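**Item 403: Pramano white table paper, loose sheets**
Stock: in the low cupboard, second shelf
Pack: 200 sheets
Borrow or use up: use up
Replaces: the grey felt cloths (withdrawn)

The maker calls this "premium surface paper". It is paper. It's white, it's flat when it comes out of the pack, and it takes a pen well. We have been through enough table coverings by now to be wary of anything with the word premium on the wrapper, and the Pramano hasn't changed our minds about that, though it is still what we put out most weeks.

The main claim on the pack is that the sheets "lie flat without fixing". They don't. They lie flat until someone leans across the table or opens the outside door. If your group is going to stand small things on it, or draw on it, tape it down.

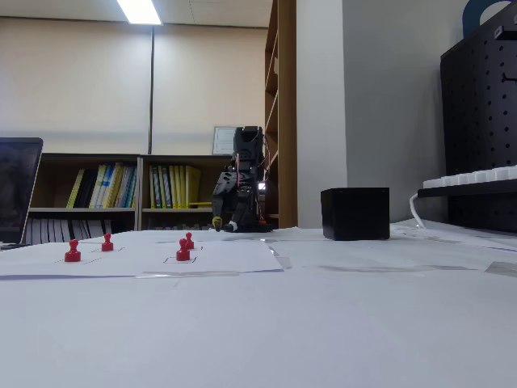
*Sheets on a white tabletop, the large one held with clear tape.*

We were also told the sheets would stay put at the overlaps because of a "micro-grip finish". Run a thumb over both sides and see if you can find it. We couldn't, and when we wrote to ask which side it was on, we got a leaflet about napkins.

### What it is good for

- Drawing out a board, a grid or a seating plan at full size
- Keeping biro off the tabletops
- Painting with a fairly dry brush
- Scoring, if you have lost the score pad again

### What it is not good for

Anything wet. The pack says "spill resistant", and a spill does sit on top for a moment, long enough for you to feel pleased with your purchase. Then it goes through. Tea goes through fastest. Glue doesn't go through but it does stick the sheet to the table, and the scraping afterwards is worse than cleaning up the glue would have been.

It is also a poor choice for felt tips. Fine black pen is all right. Thick markers bleed, and the ghost of somebody's noughts and crosses is still on the long table from last November.
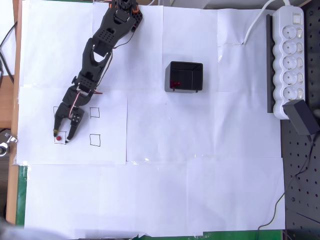

**Rutville Games and Crafts Club · Tables and Stores**

Laying it out is simple enough. Start at the far edge and work towards yourself, with each sheet lapping over the last by the width of a hand. Tape the corners first. Use clear tape from the drawer, never the brown parcel tape, which takes the tabletop's finish off with it. If you're drawing squares, tape before you draw. A grid drawn across two loose sheets will be two half grids by the end of the evening.

Use a ruler if you care about the squares. Plenty of groups draw them freehand and play on perfectly happily.

### Tape

The drawer has two kinds at the moment:

| Tape | Holds paper | Comes off clean | Verdict |
|---|---|---|---|
| Thorlacius Clear | Yes | Mostly | Use this |
| Motness EasyLift | For an hour or so | Yes, often by itself | Use it up on posters |

The Motness costs more. We bought it on the strength of the word "repositionable", and it does reposition, usually on to a sleeve. There are 8 rolls left and we'd be glad to see the back of them.

Thorlacius is ordinary sticky tape in an ordinary box. It tears the paper when you pull it up, so don't plan on saving a sheet you've taped along its whole edge. Short strips come away better than long ones. The dispenser that came free with it is blunt and has been moved to the lost property box, where you may have it if you want it.

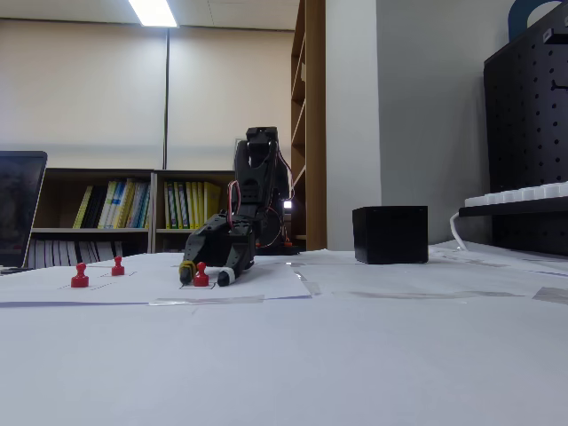
### Is it worth the money?

We are not sure. Plain newsprint from the end of a roll would do nearly everything on the list above for a good deal less, and it comes in a longer piece, so there would be fewer joins. Against that, newsprint is grey and rubs off on cuffs, and small pieces show up much better on white. Red ones especially.

The supplier says the Pramano is "reusable up to five times". Once, perhaps, if your group draws lightly and turns the sheet over. We would like to meet whoever got to five.

The felt cloths it replaced did last longer. They also smelled, and you couldn't draw on them.

### Taking some

Take what you need for one session and write it on the sheet inside the cupboard door. Don't open a new pack while there's one on the go. Clean offcuts go in the tray for the Wednesday group, who use them for patterns. Anything with tape still on it goes in the general bin, not the paper recycling.

If you find the side with the micro-grip finish, leave a note in the cupboard.

*See also: cutting mats, pencil tins, folding table (the one with the bad leg)*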